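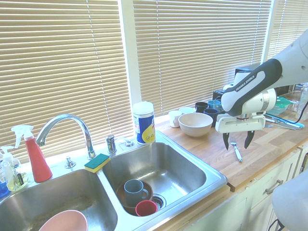
Sink and Counter: Dishwashing Practice and the Care of a Wooden Work Surface in a Shared Kitchen

Household Studies Project Report, Fudstead College
Submitted 3/3/23

1. Purpose

The project was carried out in the ground-floor kitchen of Cundcombe House, a student residence belonging to the college. Its purpose was to examine how a small load of dishes is washed at a double sink, how much rinse water the work requires, and what the work means for the wooden counter next to it. The kitchen was chosen for the last of these points. Most of the college kitchens have a hard, sealed counter. At Cundcombe House the sink meets a butcher-block surface directly, and residents had asked several times how it should be looked after.

2. The work area

The sink is stainless steel and has two basins, the right one slightly smaller than the left. A tall chrome gooseneck faucet stands behind them, with a separate lever handle to its right. The window behind the sink is fitted with beige horizontal blinds, which residents generally keep closed on sunny mornings.

Cleaning supplies are kept within reach of the faucet. A red spray bottle and a clear soap dispenser stand to the left, and a canister with a white lid stands behind the right basin, next to the wood. The sponge rests on the divider between the basins. This last habit proved useful to the project, as the sponge could be reached from either side without being carried over the counter.

3. Method

The test load was kept small and ordinary: one brown plate, one gray-blue mug, one small red cup and one pale pink bowl. These are everyday dishes from the kitchen and no special set was bought. Each load was used for a breakfast of oatmeal and coffee and left standing for the same length of time before washing.

The load was washed in two ways. In the first, each dish was scrubbed and then rinsed separately under the running faucet. In the second, which the course handbook calls the Fikre order, all dishes were scrubbed first, starting with the cup and the mug and ending with the plate, and were then rinsed together over one basin. Rinse water was caught in a measuring tub with a capacity of 3000 ml. The tub was emptied and dried between loads.

After each load the counter beside the sink was inspected by hand and with a dry paper towel. Any water found was noted, together with the place where it was found.

4. Results

Separate rinsing required 1113 ml for the full load. The Fikre order required 731 ml. Both figures are means over all loads washed in that way — the individual readings are held with the project folder. Dishes from both methods were inspected under a lamp and accepted as clean, apart from one bowl in the first series, which had to be washed again. Oatmeal was the cause.

The results for the counter were less even. Water reached the wood under both methods, most often along the side nearest the right basin, and usually when a dish was lifted out and set down to the right. Stacking dishes in the basin did not by itself cause any splashing. It did slow the work when the mug stood on the plate, and the plate could not then be scrubbed until everything on it had been moved.

5. The wooden counter

The wood is laid in strips of light and medium brown. According to the house record, it is oiled each September with Terum, a plain finishing oil purchased by the residence. Between treatments the surface depends on daily care. The project team tested three spots with drops of clean water. On two of them the drops stood up and could be wiped away. On the spot closest to the sink the water began to darken the wood before it was wiped, which suggests that the finish there has worn thin.

It is therefore recommended that the strip beside the sink be oiled twice a year and the remainder once. Wiping should follow the direction of the grain. Wet dishes should be placed on a folded towel or a rack. Scouring pads should be kept off the wood altogether, and the green side of the kitchen sponge falls under this rule.

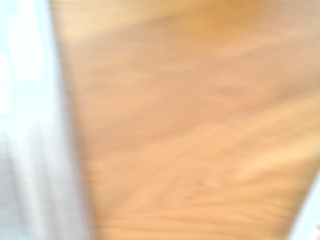 Report prepared by: Corinne Aldous
Student Project Lead, Household Studies, Year 2

6. Limitations

The load was small, and the figures should not be applied to pots or greasy pans. Water temperature was set by feel. The lever handle was opened to a position marked with tape, but small differences in flow could not be ruled out.

The water-drop test gives only a general indication of the state of the finish. A longer study, beginning directly after the September treatment, would show how quickly the area beside the sink wears.

7. Recommendations to the residence

A short notice on washing order should be placed inside the cabinet door. A drying rack should be provided for the right side of the sink, with feet that raise it above the wood. The canister may stay where it is, provided that its base is wiped whenever the sink deck is cleaned.

Comments

Resident, second floor
We tried the cup-first order this week. Fine for breakfast things. Could the notice also say to scrape the oatmeal out first?

Guest
Was the soap weighed too, or only the rinse water measured? I would expect the amount of soap to change how long the rinse takes.

Project team
Only the rinse water. One pump from the dispenser was used for each load, but it was not weighed.

Former resident
The wood by the sink was already dark when I lived there. Please do get the rack.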